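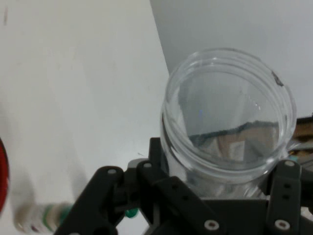
The jar between the fingers, seen from the wrist.

Kalkidan Sisay had 955 jars behind her and she was still not bored of them. That surprised everyone at the Kedport workshop, and it delighted Kalkidan, who had told her mother in August that she was going to teach an arm called Halim to tidy a bench.

"Grip," she murmured, and eased the handles together. On her screen the black fingers closed on the clear plastic, one on each side, and the rim tipped a little so the threads caught the light. Lovely! She had come to adore those threads. Clear things were the hardest, because half of what Halim saw through them was the table and whatever else was lying about, all bent out of shape -- and that was exactly why Gerkia wanted so many.

"You could make them all the same," said the new boy from Closthorpe, leaning over her chair. "Same spot, same angle. You'd be home by lunch."

"And Halim would learn one spot and one angle." She lifted the jar, slowly, and felt her own shoulders rise with it. "Move it a bit each time. Come in crooked. If you fumble, keep going and fix it, and save that one too. The fumbles are gold."

He watched her do eight more. On the last she came in too wide, bumped the side, backed off, breathed, and tried again from the left. She was grinning when she pressed save.

"Can I have a go?"

She gave him the chair before he'd finished asking. His hands shook on the handles, and the fingers on the screen shook with them, all the way down to the white table.

"That's beautiful," said Kalkidan, and reached past him to start the recording.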